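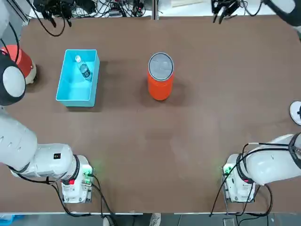 ## September 27, 2023

Oh, what a good day at the bench! I've been dying to write this down since lunch.

We finally ran the new training recipe on both arms, can on the brown table, bottle in the turquoise bin over on the left. The old policy (Denlow, may it rest) learned from 200 demonstrations and still grabbed at the air next to things. The new one, Orkow, learned from 100. Half the data! And it's better – not a little better, clearly better, the kind you notice from across the room.

The trick is so simple I'm a bit embarrassed it took until September. We stopped recording only clean runs. In the new set I let the grippers drift off target on purpose, then steered them back, and kept the whole thing. So when Orkow misses, it has seen missing before and knows what to do about it. I watched it overshoot the can, stop, back up and come in again, and I cheered out loud.

Out of 5 starting layouts it managed 4. The one it lost was the can close to the bin wall, where the left gripper kept fussing and never committed. I have a hunch the demos are thin there, so more of those tomorrow.

Things to check before I get carried away:

- same test with the lights dimmed, that shiny lid worries me
- rerun Denlow on exactly the same layouts, to be fair to it
- ask the Ehlers group for their scoring sheet

If it holds up I want to try it on the Grikthorpe tasks next. Too wound up to sleep, so I'm going to label clips for a while.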